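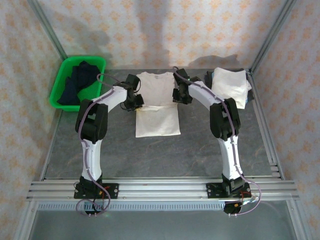 Two arms and a pile of shirts

Jun 30, 2018

I have wanted to write this post since January and kept putting it off, partly because I wasn't sure I'd still be excited by summer. Well, I am! So here goes.

If you're new here, I work in the finishing room at Nundora. We wash, check, fold and bag clothing for hotels, gyms, restaurants and anybody else who puts their staff in matching shirts. It is not glamorous. I've been at it for 11 years and I could fold a crew neck in the dark (I have done, when the power went out over the back half of the building and we had a truck waiting). Folding is what I'm good at, so when we heard that a pair of robot arms was coming in to learn folding, you can imagine how the break room sounded that morning.

The setup is smaller than everyone pictured. I think half of us expected something out of a car factory, with sparks. What we got is two white arms on a rail, facing a work surface, with a gripper each. You lay a shirt out flat between them with the neck pointing away, and they go to work on it together, one on each side. We call the station Kirui, which was the name on the crate label and it stuck, and now people say things like "Kirui's on whites until lunch" as if it were a coworker.

The first weeks were slow. I mean slow! A T-shirt is a terrible object if you are a machine. It slides, it bunches, a sleeve goes under when you wanted it over, and the same shirt in a different size behaves like a completely different shirt. I'd never thought about any of this. My hands just do it. Then Younes Belkadi, who runs the station on our side, asked me to explain how I fold, and I stood there with my mouth open for a good while.

That ended up being the best part of the whole thing for me. We spent most of an afternoon with me folding at half speed and Younes stopping me every few seconds. Why did you pinch there? Why the hem first? Why did you pat it? (I pat it to feel whether there's a ridge underneath. I had no idea I did that.) He filled 20 pages of a notebook. Some of what I do is habit and makes no difference at all, and some of it, like bringing the hem up before you touch the shoulders so the thing has some weight at the bottom, went straight into how the arms do it now. I see them do it and I get a silly grin every time. That's my fold!

OK, the part people keep asking me about at barbecues. What happened to the jobs?

I can only tell you about our room. Nobody was let go, and management put that in writing before the crate was even opened, after Tsz-kin Cheung from the evening shift asked for it in front of everyone. I was glad she did. What did change is what we do with the day. The arms get the plain stuff: basic tees, one after another, the work that wrecks your wrists. We take the collared shirts, the aprons with ties, the chef coats, anything with a zipper, and all the inspection. I used to go home with my thumbs aching so much that I couldn't open a jar. I opened a jar last night. Pickles.

There's also more standing around thinking, which took getting used to. When you fold by hand all day, your head can be anywhere. I listened to entire audiobook series that way. Running the station, you need to pay attention, in small doses, all the time. Is the shirt square? Did the last one go on the stack straight? Is that a stain or a shadow? Tsz-kin says she's more tired in the head now and less tired in the back, and she'd take that trade, but she'd like her audiobooks back. Me too, a little.

Pay is the other thing. Those of us who trained on Kirui moved up a grade after the spring review. The people who haven't trained yet didn't, and that caused some grumbling, fairly I think. The training list went by seniority, and there are newer folks who would be wonderful at it. I've said so to anyone who'll listen. If your workplace is about to do something like this, sort out the training order early and tell people what it is. It mattered more to folks in our room than anything the machine did.

What it can't do yet: anything wrinkled. If you dump a shirt down in a ball, a person has to open it out first. Black fabric gave it fits for ages. Long sleeves are a work in progress, and the less said about hoodies the better. It also has no idea when a shirt is wrong. Back in the spring we had 400 gym tees with the logo printed slightly crooked, and it would have folded every last one of them beautifully. One of us caught it by eye at the inspection table, and the whole batch went back to the printer, Rotley, who were very nice about it.

And I still fold faster, for the record. We had a race one lunchtime, me against the arms, and I won with time to do a little dance. Younes pointed out that I then went and sat down for my sandwich and Kirui kept going. Fair point.

We're supposed to be getting a second station in the fall, with 2 more arms and some new software called Flerkix for sorting sizes. I've already put my hand up to help set it up. If you had told me ten years ago that I'd be volunteering to teach a machine about hems, I'd have laughed you out of the room, but I find I really love it. You learn so much about a thing you thought you already knew.

If you work somewhere that's gone through this, laundry or otherwise, please write and tell me how it went, including the bad bits. I read all the comments, usually on the bus. And next time I'll do the post on fitted sheets that I promised a few of you. I have opinions.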